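Vichien Srithong
December 20, 2019

1/ Leather cord shrinkage, since I keep getting asked. I cut 62 test pieces of round veg-tan cord from two suppliers, Somboon and Dilis, and soaked half of each batch overnight. Both are sold as 2 mm.

2/ Neither is 2 mm. The Somboon measures under along most of its length and the Dilis measures over near the splices. If you drill beads to the nominal size, expect to ream them.

3/ Length change after soaking and air drying: small for Dilis, larger for Somboon, and all of it in the first soak. A second soak did nothing I could measure with a steel rule.

4/ So pre-shrink before you cut to length. Soak, hang with no weight on it, let it dry fully. Weighting it makes it look straighter for a day and then it creeps back.

5/ Dye is a separate problem. The brown from Dilis rubs off on white cotton when damp. The Somboon brown doesn't, but it's a flatter color and the cut ends show pale.

6/ Knots: a sliding double knot held on every dry piece. On damp pieces it slipped at a low pull, so don't tie until the cord is dry all the way through - the core lags the surface by several hours.

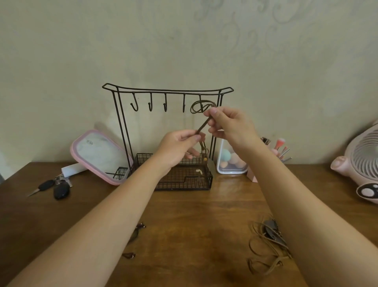

7/ Conditioner goes on last and very thin. Too much and the sliding knot won't hold at all. I ruined 4 pieces finding that out and left them out of the results.

8/ Splices are the weak point in both brands. A skived and glued splice fails well before the cord does. Cut around them, even if it costs you a necklace length per spool.

9/ Someone in Viltville asked about waxed cotton. Different material, different knots, no soak needed. I'll run it in January if the order from Dosside shows up.

10/ Spreadsheet goes up once I've fixed the column headings. Pull values are from a luggage scale, so treat them as rankings.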